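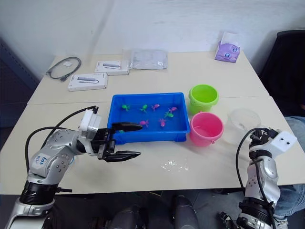 Re: Looking after the two-arm cell when there's water on the table

List: arnden-cells
Date: 2019-03-06

On the Arnden list, someone at Belirmont wrote:

> We are about to copy your fish-sorting cell here and have got as far as bolting
> down the arms. Before we pour anything into a tray, could somebody say how you
> keep the grippers alive? Ours are the same parallel-jaw type and the maker's
> booklet just says to avoid liquids. Also, how often do you check the zero
> positions, and do you do it with the tray in place or out?
>
> We have the Drodinel controller, if that matters.

Hello Belirmont, and welcome! I'm delighted somebody else is building one of these. I've looked after the cell for two seasons now and it is easily my favourite on the floor, so forgive the length.

Our layout is an arm on each side, the blue tray of fish in the middle and the buckets (lime green, pink and a clear one) over on the right. Water stays shallow. Once it gets deep the fish drift away from the fingers as they come in, and you end up chasing them, and then you get splashes. You'll still get a puddle in front of the tray now and again. I keep a towel on a hook and wipe up between runs, paying extra attention to the seam if your top is two tables pushed together like ours. Water loves a seam.

Grippers

The fingertips can go in the water. The body must not, ever. We set a floor height in the Drodinel software so that the wrist stops well short, and it has saved me from my own typing more than once. Set it with the tray empty, then drive the arm down slowly by hand and see where it really stops – the number on the screen was 6 mm out on our left arm when we first did it.

At the end of each day:

Open the jaws fully and dry the fingers, then the slot they slide in. A cotton bud is just right for the slot.
Close and open them 10 times with nothing in between. Listen! A dry, healthy gripper makes an even little purr. If it ticks, there is grit or dried scale in there and it needs to come apart.
Park the arms with the fingers pointing down so that anything left runs off the tip and away from the motor.

We change the finger pads every 100 hours. They still look fine by then, but wet plastic is slippery stuff and the fish start to slide out on the lift.

Cables

Leave more slack than you think. Ours loop over the arm to the wrist, and the first time round I had them too neat. Everything was lovely until the left arm reached for the far corner of the tray and pulled a plug half out. Now I take each arm to its furthest reach in every direction before the last tie goes on. Look for drips as well: a cable that hangs lower than its plug will shed water at the bottom of the loop, and one that slopes down into the plug will feed it straight in.

Zero positions

Once a week, tray out. I tried it with the tray in and kept nudging the rim, then had to mark the tray's place all over again. It takes 20 minutes for both arms if the table is clear. Do it after any bump too, even a soft one, and after moving either table. Write the date on a label and stick it on the arm. I know there's a log for that, but I read the label far more often.

Buckets

These caused more trouble than the robots. A light bucket tips if a finger catches the rim, so put a little water in the bottom. The clear one has a second problem in that it nearly vanishes against a white table, and if your vision is anything like ours you'll want a strip of coloured tape round the top. I'd try that before you start changing lights.

Someone from Oral asked in May whether salt or soap in the water helps the fish let go of the fingers. Please don't! Plain tap water, changed daily.

Do post when yours makes its first lift, and tell us what floor height you settled on. I'd love to compare.

Keeper of the fish cell, Arnden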